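The Patient Work of Showing

Inside the teleoperation program at the Nostance Institute, where robots learn household tasks from the people who drive them

05/06/2019

The training room at the Nostance Institute is quiet for most of the working day. Operators sit at their stations with a controller in each hand and a headset over their eyes, and they speak only to announce the start and the end of an attempt. An attempt may last less than a minute. It is then saved, reviewed and either kept or set aside, and the operator begins again.

The Institute adopted this method after an earlier program, known internally as Menzies, reached its limits. Under Menzies, engineers wrote out each motion of the arms in advance. A cup could be lifted reliably if it stood where the engineers expected it to stand. When it was moved a short distance, the program had to be revised. The present program, Zosine, asks a person to carry out the task through the robot's own arms while every joint position is recorded. The software is then trained on those recordings.

Sointu Rautiainen has directed operator training since the program opened. She was formerly an instructor in occupational therapy, and she considers the two fields closely related.

"In both cases you must slow down something that you have done without thought since childhood," she said. "Our new operators know perfectly well how to pick up an onion. They do not yet know how they do it."

There are 15 operators at present. Each completes a course of 57 hours before any of his or her recordings may be used for training. The first part of the course takes place entirely in simulation, in rendered rooms furnished with ordinary kitchen goods, and the trainee sees the table from the robot's point of view. A dropped cup in such a room costs nothing, and the room can be restored to its starting condition at the press of a button.

Trainees next move to hand guiding, in which they stand beside a physical arm and lead it through the motion by its wrist. Ms. Rautiainen regards this stage as essential, although few of the recordings made in this way are kept. An operator who has felt the weight of the arm, she explained, will drive it more gently from a distance.

The standards for an acceptable recording are set out in a short manual issued to all staff. The grippers are to approach an object at a steady speed. The operator is to avoid hovering. An error that is corrected smoothly may be retained, and the reviewers have come to value such recordings highly. Software trained only on perfect attempts tends to have no response when a grasp begins to slip.

This last point was the subject of some disagreement. Ilten, the engineering firm that supplies the control stations, had recommended that all flawed attempts be removed. The Institute followed that advice until September, when reviewers compared 2 versions of the same tabletop task. The version trained with corrected errors recovered from a poor grasp far more often. The manual was amended, and the discarded attempts were examined a second time. Of these, 336 were returned to the collection.

Fatigue remains a concern. Operators rest after about half an hour at the controls, and no one is assigned to the same task for an entire day. Reviewers have found that tired operators begin to favor one arm, usually the right, and leave the other raised and idle. The software readily adopts this habit. Ms. Rautiainen now schedules sessions in which the leading hand alternates from one attempt to the next.

The Institute expects to admit its next group of trainees before the end of the year. Applicants need no background in engineering. They are asked to complete a brief exercise in simulation, moving small items across a table with both arms, and reviewers pay particular attention to what each applicant does after the first mistake. 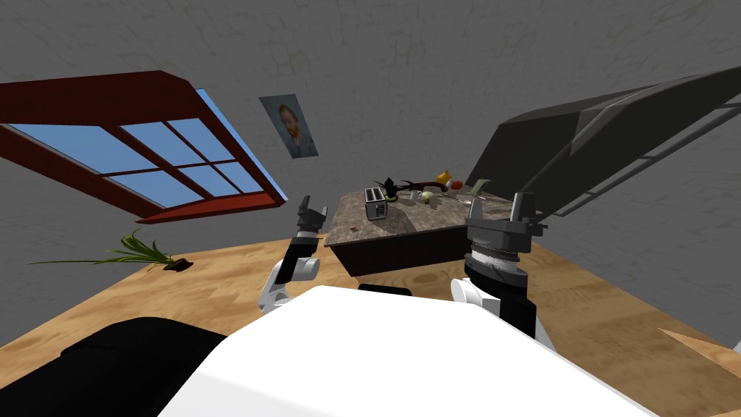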